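ホーム　館内案内　設備だより　点検記録　お問い合わせ
サイト内検索　キーワードを入力　検索

Fondon トレーニングセンター　自動清掃ロボット安全点検チェックリスト(コメント付き公開版)

点検日:2021年4月22日
点検者:Lajos Vass(施設安全担当)
対象:自律走行床洗浄機 Cekum、巡回消毒機 Major
立会い:保守会社 Kekow の担当技術者

点検表は全47項目です。問題なしの項目を全部載せると誰も最後まで読まないので、コメントの付いたものだけを抜き出しました。番号が飛んでいるのはそのためで、隠しているわけではありません。全項目版は受付の棚の青いファイルにあります。閲覧の申し出は、これまで一度もありません。

判定の読み方
適:そのまま運用してよい。
要是正:直すまで該当する機能を使わない。「気をつけて使う」は是正に含めない。
保留:点検当日に確認できなかった。次回までに必ずどちらかに倒す。
コメント欄は点検者の所見です。判定に影響しない愚痴も含みます。

A 書類と権限

[1] 機体ごとの運用責任者が決まっており、名前が掲示されている
判定:適
コメント:掲示あり。ただし Major のほうは前任者の名前の上に付箋で現責任者の名前が貼ってあった。付箋は湿気に弱く、当館は湿気に強い自信がある。次の印刷のときに差し替えること。

[2] リスクアセスメントの記録が現在のレイアウトと一致している
判定:要是正
コメント:図面にはストレッチ区画がまだ北側にある。実際は3月に南側へ移った。機械の地図は更新済みで、人間の地図だけが古い。ロボットのほうが事情通という状態は、笑い話としては良いが記録としては困る。Kekow から最新の走行図をもらい、重ね合わせて描き直す。

[4] 設定変更の権限が限定されている
判定:要是正
コメント:管理画面の暗証番号が、管理画面の裏にテープで貼ってあった。正しく入力できることは確認した。番号を変え、テープは処分する。変えた番号を同じ場所に貼らないこと、とわざわざ書く。前回は書かなかった。

[5] 手順書の最新版が現場にある
判定:適
コメント:最新版あり。古い版も二つあった。三冊を読み比べると Cekum の充電時間の記述が全部違い、なかなか読みごたえがある。古い版は回収した。

B 機体の外観と可動部

[7] 外装に割れ、鋭利な角、部品の浮きがない
判定:適
コメント:Cekum の右前の樹脂カバーに擦り傷。ちょうどベンチ台の脚の高さなので、相手は特定できた。角は立っておらず、指でなぞっても引っかからない。傷の位置を記録し、次回比較する。

[8] バンパーの接触検知が全周で働く
判定:適
コメント:前、左右、斜め前で確認。押す力は点検用の測定器でそろえた。前回までは点検者の足で蹴っていたが、足は校正されていないのでやめた。

[10] ブラシ、スキージ、吸引口に異物の巻き込みがない
判定:要是正
コメント:ブラシ軸に髪の毛、糸くず、ワイヤレスではないイヤホンのコードが巻き付いていた。コードの持ち主は受付まで。ブラシの取り外しは主電源を切ってからが原則で、待機状態は電源断ではない。この一文は手順書では太字だが、当日の清掃担当は待機状態のまま指を入れようとした。太字には限界がある。ブラシカバーの内側に表示を貼る。

[11] 車輪の摩耗と固着
判定:適
コメント:滑り止め粉が溝に詰まっていた。回転には影響しない。チョークを使うみなさんは専用の受け皿の上でお願いします。

[13] 警告表示が読める
判定:要是正
コメント:Major の「紫外線照射中は近づかないこと」の表示に、会員の子どもが貼ったらしい星のシールが重なり、「近づ」が隠れていた。残りの文字だけでは逆の意味にも取れる。シールを剥がし、表示を新しくした。剥がしたシールは機体の後ろ側に貼り直してほしいとの要望を受けたが、断った。

C 非常停止と保護機能

[15] 本体の非常停止ボタンで直ちに停止する
判定:適
コメント:両機とも停止。ボタンを戻しただけでは再始動せず、別の操作が要ることも確認した。ここを飛ばして合格にする点検表をよく見かけるが、押したら止まるのは話の半分で、戻したときに勝手に走り出さないのが残り半分である。

[16] 非常停止ボタンに障害物なく手が届く
判定:要是正
コメント:Major のボタンの前に、清掃用タオルを掛けるフックが後付けされていた。便利だそうである。タオルが掛かるとボタンは見えない。便利さを理由に外さない場合は、便利さを理由に機体を止める。フックは当日外した。

[17] 遠隔停止が館内全域で届く
判定:保留
コメント:メインフロアと廊下は届く。サウナ前の通路は、その時間に利用者がいたため試験できなかった。保留が明けるまで、その通路は走行禁止区域として登録する。「たぶん届く」は登録できる値ではない。

[19] 人の検知による減速と停止
判定:適
コメント:立った姿勢、しゃがんだ姿勢、床に寝た姿勢で確認。寝た姿勢は点検者が担当した。仰向けで機械の接近を待つ数秒は長いが、停止距離は設定どおりだった。ジムでは床に寝ている人が異常ではなく客であることを、試験条件から落とさないように。
なお、この試験には必ず停止担当を別に立てること。一人で寝て一人で止めるのは点検ではない。

[20] 床上の低い障害物の検知
判定:要是正
コメント:ベンチ台、バランスボール、ケトルベルは避ける。プレートを平らに置いた場合は乗り上げかけた。薄いものを見落とすのは仕様書にも書いてある制限なので、機械を叱っても始まらない。対策は運用側で、走行前の床の片付け([31]以降)を必須条件にする。「見えるものは避ける」という説明を「何でも避ける」と聞き取った人が複数いた。研修資料の表現を直す。

[21] 段差とマットの端での挙動
判定:適
コメント:ゴムタイルの継ぎ目は問題なし。ヨガ区画の薄いマットは、端がめくれていると前輪が入り込む。マットは毎晩巻く決まりで、この決まりは昔からあり、守られない歴史も同じくらい長い。

[22] 通路幅の確保
判定:要是正
コメント:機体の左右に36センチずつ余裕を取るのが当館の内規である。ダンベルラックと壁の間は、観葉植物が来てから片側が足りない。植物は寄贈品で、移動の許可に時間がかかるらしい。機体側の走行経路からこの区間を外した。植物の勝ちである。手で掃除する範囲が増えたことを清掃当番表に反映すること。

D 電源と充電

[24] 充電台の周囲に可燃物がない
判定:要是正
コメント:段ボール箱が三つ積まれていた。中身はパンフレットで、表紙に「安全で快適な施設づくり」とある。別室へ移した。

[25] 充電ケーブルとコンセントの状態
判定:適
コメント:被覆の傷、焦げ、緩みなし。延長コードの使用もなし。前回は延長コードの先に扇風機が付いていたので、大きな進歩と認める。

[26] バッテリーの膨らみ、異臭、過熱がない
判定:適
コメント:Kekow の技術者が蓋を開けて確認。累計稼働は2,530時間。交換時期の目安にはまだ届いていないが、次回からは毎回容量を記録する。異常があったときの連絡先は充電台の横に掲示済み。夜間の連絡先が昼間の内線番号になっていたので直した。夜に鳴らしても、暗い事務所で電話が鳴るだけである。

[27] 充電中の機体に触れない運用
判定:適
コメント:充電中のランプを「準備完了」と思っていた職員がいた。色の意味は機種ごとに違うので、Cekum と Major の対照表を作り、両方の充電台に貼った。なぜメーカー同士で色を合わせないのかは点検者も知りたい。

E 水、洗剤、薬剤

[28] 清水タンクと汚水タンクの取り違え防止
判定:適
コメント:色分けと形状の違いがあり、逆には入らない。試しに逆に入れようとした。入らなかった。

[29] 指定外の洗剤を使っていない
判定:要是正
コメント:Cekum 用の希釈洗剤の棚に、手作業用の消毒液の詰め替え容器が混じっていた。機体のタンクに入れてよいのは取扱説明書で指定されたものだけである。香りが良いから、は指定に当たらない。棚を上下に分け、容器には中身と希釈日を書く。ラベルのない容器は中身を推理せず廃棄する。

[30] 洗浄後の床の水残り
判定:適
コメント:標準走行では残らない。旋回したあとに細い筋が出るため、スキージのゴムを裏返した。裏表が使える部品だと知らずに買い足していた在庫が、倉庫にかなりある。

F 走行前の床の確認(人が行う)

この章は毎晩、Cekum の走行を開始する前に当番が記入します。機械の点検表なのに人間の宿題が多いという意見をいただきました。そのとおりで、人間のいる場所で機械を走らせる規則は、だいたいそういう配分になります。

[31] 床に器具が残っていない
判定:要是正
コメント:閉館後の抜き打ちで、ダンベル、プレート、縄跳びを確認。縄跳びは[10]のイヤホンの後継者になるところだった。ラックに戻すのは利用者の役目だが、最後に見るのは当番である。「利用者が戻すはず」という欄は点検表にない。

[32] 床に人が残っていない
判定:適
コメント:更衣室、ストレッチ区画、マシンの陰を目で見て確認する。声かけだけで済ませないこと。耳に何か入っている人は返事をしない。

[33] 走行区画の立入防止表示
判定:適
コメント:柵と表示板を使用。表示板は転倒時に足を引っかけやすいので、通路の中央ではなく両脇に置く。

[34] 濡れた場所の処理
判定:要是正
コメント:手作業のあとの水たまりを「どうせ Cekum が吸うから」と残す例があった。Cekum の吸引は自分で撒いた水を回収するためのもので、濡れたゴム床では制動距離も伸びる。人の足も滑る。濡れた範囲は拭き取るか、乾くまで走行禁止区域に入れる。前者のほうが早いことは全員知っている。

[35] 照明
判定:適
コメント:夜間走行でも最低限の照明を残す。省エネ担当から全消灯の提案があったが、見回りの人間にはセンサーが付いていないので見送った。

G 消毒機 Major に固有の項目

[37] 照射中に人を検知すると照射が止まる
判定:適
コメント:扉を開けた場合、区画に入った場合、いずれも停止。試験は保護具を着け、Kekow の技術者が立ち会って行った。まねをしないこと。手を入れて確かめてみたいという気持ちは理解するが、理解するだけにしておく。

[38] 照射の届かない面が把握されている
判定:要是正
コメント:光は陰に回り込まない。ダンベルのハンドルの裏、ベンチの縫い目、マシンのグリップの内側は届かないものとして扱う。館内の掲示は「全館まるごと自動消毒」となっており、全館でも、まるごとでも、自動だけでもない。掲示を外した。新しい文面は面白くないが、正しい。

[39] 照射後の再入室条件
判定:適
コメント:終了表示を確認し、換気してから入る。両方を済ませてから入る。「どちらか」ではない。

[40] 照射による器具の劣化
判定:保留
コメント:ゴム被覆の変色は見た目では分からなかった。比較用の見本を一つ、照射の当たらない倉庫に置くことにした。使われずに保管されるダンベルは当館では珍しくないが、意図してそうするのは初めてである。

H 記録、教育、手作業との分担

[42] 停止と接触の記録が残っている
判定:適
コメント:前回指摘のうち11件が完了し、完了日と担当者名も書かれていた。残りは今回の判定に引き継いだ。ヒヤリハット欄に「Cekum がこちらを見ていた気がする」という記載が一件ある。分類に困ったが、報告したこと自体は良いので受理した。

[43] 始業点検が毎日行われている
判定:要是正
コメント:記入は毎日ある。ただし同じペンで、同じ筆圧で、未来の日付まで埋まっていた。予知による点検は認めていない。該当ページを無効とし、記入者本人と話をした。責める場にはしなかったが、甘い場にもしなかった。

[44] 操作する職員の研修
判定:適
コメント:未受講者は操作不可の登録になっている。研修の最後に、実際に非常停止ボタンを押す時間を入れた。思いきり押してよいと言っても、ほとんどの人は一度目をそっと押す。練習しておく値打ちは、そこにある。

[45] 自動運転と手作業の時間帯が分かれている
判定:要是正
コメント:器具の手拭きが終わる前に Cekum の予約時刻が来る日がある。床に手をついて作業している人の横へ機械を走らせない。予約を遅らせるのが原則で、人間を急がせるのは原則ではない。予約開始の前に当番の完了操作を必須にするよう、Kekow に設定変更を依頼した。

[46] ソフトウェア更新後の再確認
判定:適
コメント:更新のたびに[15]、[19]、[20]をやり直す。更新の説明文には「軽微な改善」としか書かれていない。軽微かどうかは、こちらで寝てみてから決める。

[47] ダンベルの手拭き作業と走行区画
判定:要是正
コメント:[38]のとおり、ハンドルは今後も人が拭く。当館でいちばん原始的で、いちばん代わりの利かない工程である。ダンベルを床に立てて並べ、スプレーとウェットシートで順に拭くやり方そのものは認めるが、その一角はゴムタイルがかなり濡れる。機体から見れば、重い障害物と水たまりと軽い障害物がひと揃いになった場所でもある。次を当番表に追加した。
・作業を始める前に、その区画を Cekum の走行禁止区域にする。
・スプレーボトルは立てて置く。横にすると薄いものの仲間入りをする([20]参照)。
・ウェットシートの袋は使うたびに口を閉じる。乾いたシートは、ただの紙くずに出世する。
・ダンベルをラックに戻し、床の水を拭き、ボトルと袋を持って立ち上がる。そのあとで完了操作をする。
・作業靴の指定はないが、濡れたゴム床に滑る靴で入らない。

並べたダンベルの足元に赤い液のボトルが寝ていて、口の開いた袋からシートがのぞいている間は、まだ完了ではない。

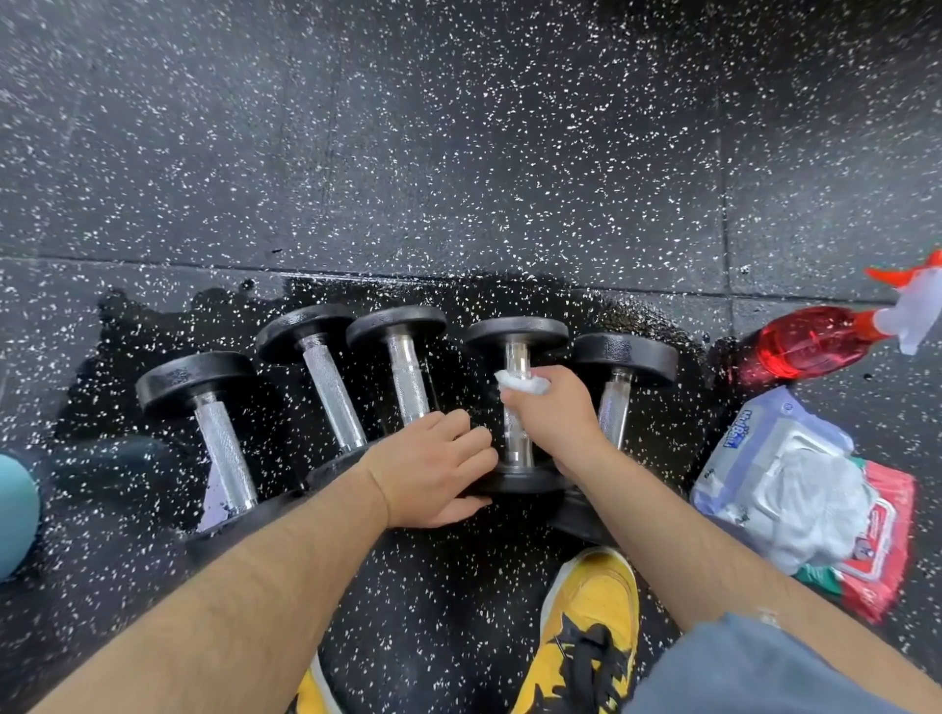
関連項目・最近の更新
・Cekum 始業点検表(当日分のみ記入してください)
・Major 照射区画の掲示文面 改訂版
・走行禁止区域の登録手順
・充電ランプの色 対照表
・3月の点検記録
・忘れ物のお知らせ:イヤホン(コード付き、やや短くなっています)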